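Buying Robots for Light Hand Work: Questions We Keep Getting

Posted Tuesday, February 22, 2022
By the Storitz planning desk

Most of the mail we get on automation comes from small shops that have sat through a sales demo and come away with a quote. The answers below are for them. We don't sell robots and we are not in a hurry for you to own one.

Should we ask for a quote first or study the job first?

Study the job. A quote written before anyone has watched your people work is a guess with a logo on it. Spend two shifts at the table, write down every motion, and include the dull ones such as reaching, turning, squaring up and putting back. Vendors like to price the pick and leave the rest for later, when it comes back to you as "integration."

Our job is just stacking paper cups. Isn't that simple enough to automate?

It may be. Look at how it gets done by hand before you agree that it is simple.

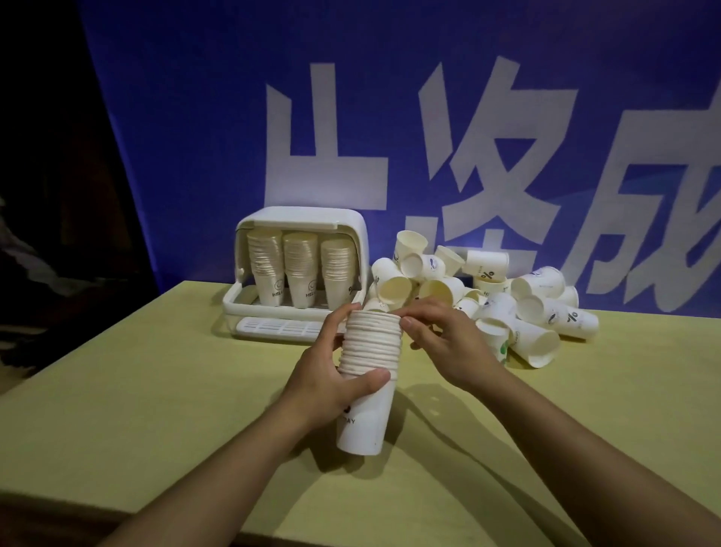

Stacking by hand, with a pile of loose cups behind.

A loose pile has cups facing every which way, some resting on others. A person sorts that out without thinking. A machine has to find one cup, decide which end is the mouth, get hold of it without crushing the wall, and turn it the right way. Each of those steps is a line in somebody's budget. If the demo you saw started with cups already standing in a neat row, you saw the cheap part.

The vendor says the robot can learn from recordings of our workers. Do we believe that?

Believe it when it runs on your cups. Recordings of hands at work can be useful, and plenty of people are collecting them. The question for a buyer is who pays for the collecting, who owns the result, and what happens when you change cup suppliers in August. We read a Wallix proposal that asked for 100 recorded sessions before setup could start, with the customer's staff doing the sessions on the customer's time. That labor was nowhere in the price. Ask for it as a line item.

How do we test a claim about success rates?

Ask what counted as a success. Did the stack have to be straight? Did a dropped cup count against it? Was a person allowed to step in? Then ask for the whole run, uncut, including the failures. One customer of ours was shown a log of 663 attempts on a Trendora cell and was quite impressed until she asked how many had been left out. The salesman said he would get back to her. We're told he is still looking into it.

What should the test pieces look like?

Use your worst normal day. Mix printed designs if you run mixed designs, and leave the pieces the way they land on your table. Don't let the vendor bring its own cups. Don't let it tidy yours, either.
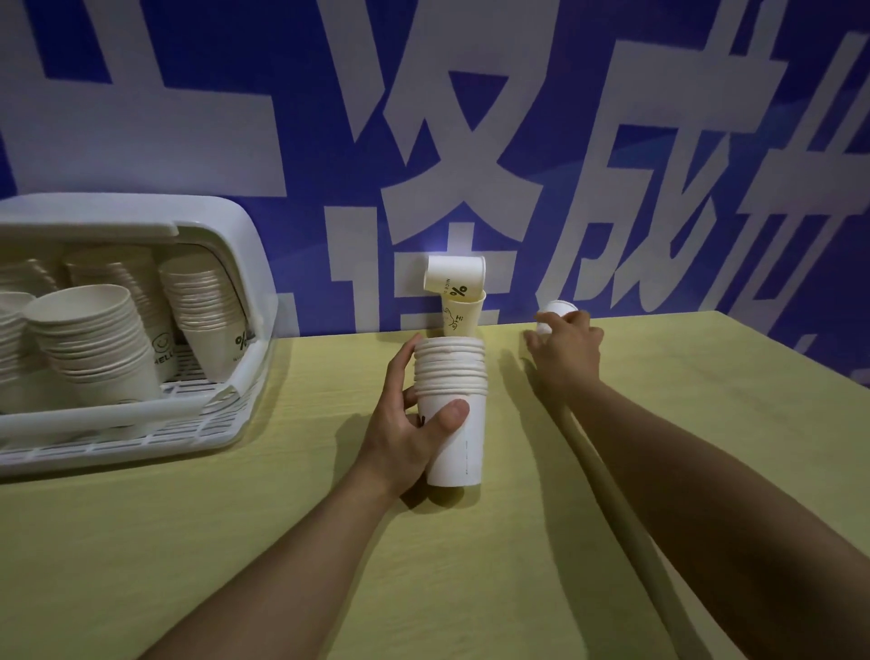

The other half of the test is what comes after the pick. A tall stack behaves differently from a short one, and the last few cups are where things lean. Tell the vendor how high your stacks go and where they are supposed to end up, whether that is a basket, a rack or a carton. Put it in writing as part of acceptance. "Stacks cups" is too loose a phrase to hold anyone to.

What costs get left out?

Grippers wear and get replaced. Guarding, floor space, power and a spare set of parts all cost money. So does the person who clears jams, and there will be such a person. Add the yearly software fee, which has a way of showing up on page nine. We also tell people to budget for keeping the hand station in place during the first months – you will want it.

Is leasing safer than buying?

Sometimes. A lease limits what you lose if the thing doesn't work, but read the exit terms. The Arthur lease we went over last year let the customer leave at any point and then charged for removal, shipping and "reconditioning." Add those up before you call it flexible.

What if the numbers come out close?

Then wait. A close call on paper usually means a bad one on the floor, in our experience, since the paper was filled in by hopeful people. Try the cheap fixes first: a better holder, a lower bin, cups delivered already nested. We have seen around half of these projects shrink or disappear once the supplier was asked to pack differently.

Can you recommend a vendor?

No. We can read a quote with you and mark what is missing. Send the full document, with the terms attached, and the name of whatever it is supposed to pick up.

Last updated: Tuesday's edition, with the leasing answer revised

Contact Storitz | Copyright 2022 Storitz. All rights reserved. | Back to top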